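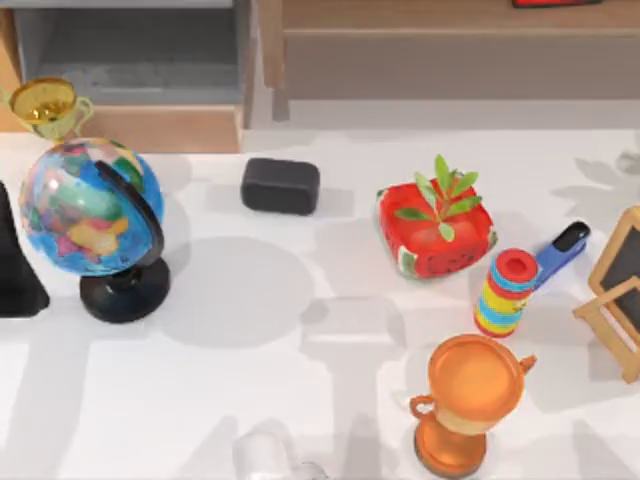 Poldale Household Automation Working Group
Minutes of the meeting held on January 3, 2026

Present: representatives of Poldale (chair and minutes), Gökçe, Clinex and Skodudance.
Apologies: none.

1. Minutes of the previous meeting
Agreed as a correct record, with one change. Under item 4, "dusting" should read "wiping".

2. Matters arising
2.1 Gökçe has supplied the revised object list for the tabletop clearing task. The globe stays in. Clinex had asked for it to be removed on the grounds that few homes keep one on a work surface. Gökçe replied that a sphere held in an arm on a round base is a useful test of where to grip, and the point was accepted.
2.2 The second trophy cup was queried as a duplicate. It was agreed to keep both the gold and the orange, as the task instruction must pick one by colour.
2.3 The shelf height in the simulation has still not been checked against the bench at Poldale. Carried forward.

3. Tabletop clearing: results in simulation
3.1 Gökçe reported on 207 runs of the instruction "put the small items away and leave the plant where it is". Of these, 84 were completed without a drop, a collision or a wrong placement.
3.2 The black block was the most reliable object. It stands clear of its neighbours and can be approached from any side.
3.3 The blue stapler-type item behind the striped cylinder was the least reliable. In most failed runs the cylinder was knocked over during the approach. Clinex asked whether moving the cylinder first had been tried. Gökçe said that the planner allows this but seldom chooses it.
3.4 The planter was moved in 21 runs, contrary to the instruction. Contact with the leaves was not recorded, as the plant is modelled as a rigid body. Skodudance considered this a serious gap, given that a real plant would bend and shed. Noted.
3.5 Clear and frosted items remain a problem against a white surface. Gökçe proposes to report these separately. Agreed.
3.6 Shadows falling on the table from above were left in for all runs. Clinex asked for a comparison set with flat lighting. Gökçe to provide.

4. Shop-floor tasks
4.1 Clinex reported on end-of-day counter clearing at its own premises. The machine is slower than a member of staff and needs a person within reach to restart it. Clinex does not regard it as ready for use during opening hours.
4.2 Shelf facing was attempted with boxed goods only. Soft packets were left out of the trial.
4.3 Skodudance asked whether the counter could be wiped in the same pass. Clinex said no. The change of tool is done by hand.

5. Are household chores within reach?
5.1 The chair asked each party for a position to go into the spring report.
5.2 Gökçe: single objects on an open surface, yes. Mixed objects touching one another, not yet.
5.3 Clinex: not without supervision. The cost of supervision cancels the saving.
5.4 Skodudance: the question is badly put. Putting things away depends on knowing where they belong, and that differs from house to house. The present task gives the machine the destination. Skodudance would like at least one test in which it is not given.
5.5 No common wording was reached. The three positions will be printed side by side.

6. Scoring
6.1 It was proposed that an object placed on the shelf but lying on its side should count as a partial success. Clinex opposed this for anything that could roll. Agreed that cups and cylinders must be upright and that other items may lie as they fall.
6.2 The time limit per run stays at 2 minutes.

7. Actions
Poldale: measure the bench shelf and send the figures to Gökçe.
Gökçe: flat lighting comparison; separate table for clear items; estimate of the work needed for a bending plant model.
Clinex: log of restarts during counter clearing, with causes.
Skodudance: one-page outline of a test with no stated destination.

8. Any other business
Clinex asked that papers be sent out earlier. The chair will try for one week before each meeting.

9. Next meeting
Date to be fixed by email once the bench measurements are in.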